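From: Parisa Mohammadi
To: Gellcombe stockroom and packing list
Date: May 2020
Subject: Re: bins, boxes and where do the soft cases go

Wagner Arruda wrote:

> Hi all, I've been sorting out our packing corner and I've hit a wall with
> the cardboard. Do you flatten everything the minute it's empty, or do you
> keep a pile of good boxes standing by? I've got 107 of them and half the
> floor is gone. Also, does anyone have a decent way of storing padded
> fabric stuff? It slumps over on a shelf and takes up twice the room it
> should. Parisa, I know you redid yours in November, so spill.
>
> Wagner
> Dizon parts room

Hi Wagner, and hi everybody!

Oh boy, 107. I feel for you. I'm no expert, but I did spend most of November moving things from one side of the room to the other and then back again, so I'll tell you where we ended up and you can steal whatever looks useful.

I keep a stack of boxes made up. I know some people on this list will howl (we had that long thread with the Castent folks, and I still think they were wrong), but when I'm busy I want to reach out and grab a box, and hunting for the tape gun makes me crabby. The trick is a limit. Ours is 17, and when the stack goes over that, the scruffiest ones get flattened before I go home. Most days, anyway.
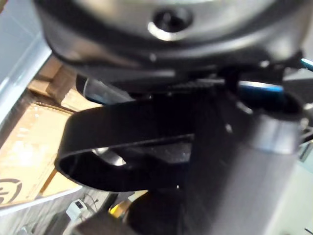
SOFT AND PADDED THINGS

Okay, the slumping. I tried hooks first and hated them. Then I tried piling everything flat, and of course the one I wanted was always at the bottom. What I do now is stand the padded pieces on edge in a bin, with boxes next to them to hold them up. Pick a bin with a rounded rim if you can, because the sharp-edged kind catches on the stitching, and I have the snags to prove it.

Do give each one a once-over before it goes in. I hold it up by both sides, look along the border, and tuck any straps in. It takes no time at all and it saves you that awful tangle when you pull one out and three more come along for the ride!

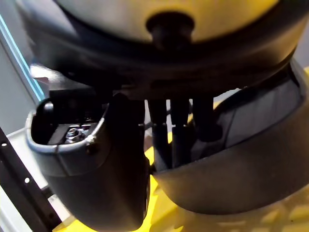

I should say that I don't bother with dividers anymore. I cut a bunch out of scrap cardboard, felt very pleased with myself, and they were all bent within a week. If you want something sturdier, Pronirmont had plastic ones at one point, but I never got around to ordering any, so I can't tell you if they're worth the money.

Shelves, then. Trays go up top and small cases down below, and that's as fancy as my system gets. I like having the trays where I can see into them. I don't line the little cases up in neat rows either (sorry, Castent people), they just need to be on the right shelf.
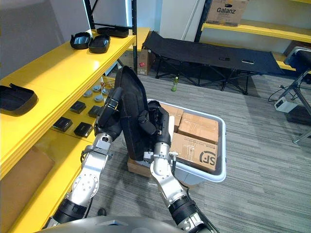 The bins I leave on the floor next to the shelving. Carpet is a pain for this, they don't slide the way they did on the old tile, so I keep them light enough to pick up with one hand on each side. Anything heavy gets its own box. And I try hard not to stack on top of a bin, though a flat box or two always seems to wind up on the floor beside it no matter what I do.

Wagner, what sizes are your 107? If they're mostly small I'd happily take 13 of them off you, we go through those like crazy. Let me know and I'll swing by Dizon with the car.

Parisa
Gellcombe, back room, ext. 927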